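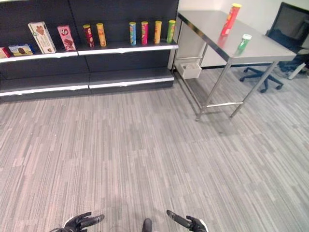 2026-03-19, shop notebook, Gemden robotics club
Task: shelf restock for Lallonbridge (table to shelf, cans only, boxes later if we are still speaking to each other)

Sanna started up on the second try. First try she reported a fault in the left wrist, then withdrew it. I've written it in the fault log anyway, under the other four identical ones.

Rules again, for whoever took the printout home: the robot takes a can from the table and puts it on the shelf it came from. Upright scores full. Lying down but on the shelf scores half. On the floor scores nothing and you may not pick it up. A can that goes up without its lid is argued over with the judge. We have practiced the arguing part more than I would like.

Changed since last entry:
- grip force on the right hand down two steps, after the dented can
- approach speed halved for the last stretch before contact
- wrist camera exposure locked, so it quits pumping up and down every time the hand goes over the steel
- new Vukance build on the planner machine. Release notes say "improved stability." We'll see whose.

The exposure lock helped. The table is still a mirror as far as the can detector is concerned. It finds the can, then finds the reflection, and gives the reflection a slightly better score. Itziar's fix is to throw out any detection whose center falls below the line of the table top standing under a second detection of the same color. It's ugly and it works on the tall cans. On the short ones it throws out the can.

The other detector problem is clutter under and behind things. I went through the wrist recordings to find out what it had been calling a can all afternoon. Black cylinders, mostly. It likes anything round and shiny with a vertical edge, and it doesn't care at all that none of our cans are black.
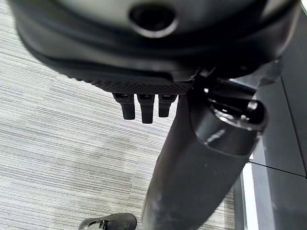 Wrist camera, right after a reset. Black tabs, striped carpet.

The log for this run is 2,076 frames long. Labeling them by hand is a first-year's job, and our first-year has discovered a lot of homework. I did the first 100 myself and got slower as I went. Keyboard shortcuts for "can" and "not can" would help. So would a third button for "why are we looking at this," which Itziar wants to be a real class. She has a point. A bin of things we know are nothing might be exactly what the detector needs.

Carpet note: the stripes upset the optical flow when the arm swings low. Turn flow off below table height. I keep writing this down and I keep not doing it. 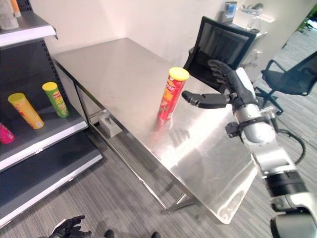 Grasp approach is the part I want on record, as we've now had three different opinions about it and all of them were mine. Coming in from above knocks lids. Coming in from the front means reaching across the table and asking the elbow for an angle it doesn't have. So we come in from the side, open hand, thumb leading. With the red can near the middle of the table the thumb is a few centimeters from the label and the other four fingers are curled up and back above the wrist, well clear of the yellow lid. That's the pose I want saved as the pre-grasp. I've called it side_open_2, there being a side_open already that does something else and that the old demo script depends on.

What is left to sort out is the order of closing. If the thumb moves first it pushes the can away. If the fingers move first they have a long way to come down, and a can that gets nudged on brushed steel is in no hurry to stop. Itziar proposes closing the fingers most of the way in the air, then moving the whole hand sideways until the palm touches. I said that was my idea. It's in her handwriting two pages back.
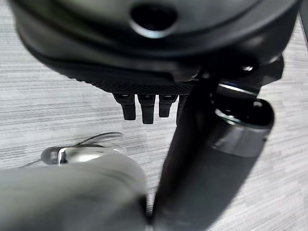
We also need a proper answer for when the hand ends up somewhere low. Right now a planner abort leaves the arm wherever it happened to be and waits for a human to have feelings about it. I'd like: abort, open hand, lift straight up to table height plus a margin, then home. The lift has to check its own path, and at present it checks against a model of the area with a shelf and a table in it and no chairs. Add chairs. Or a rule about chairs. The rule is cheaper and will be broken by me.

To do:
- side_open_2 with fingers-first closing, red can only, until it is boring
- short can detection (Itziar)
- flow off below table height (me, in ink this time)
- ask Lallonbridge if half score for lying down still counts when the can is rolling at the whistle
- chair model, two sizes of box will do
- order the spare thumb now. Last one we ordered in August came with the wrong screws.

Charger is on the left socket. The right one trips.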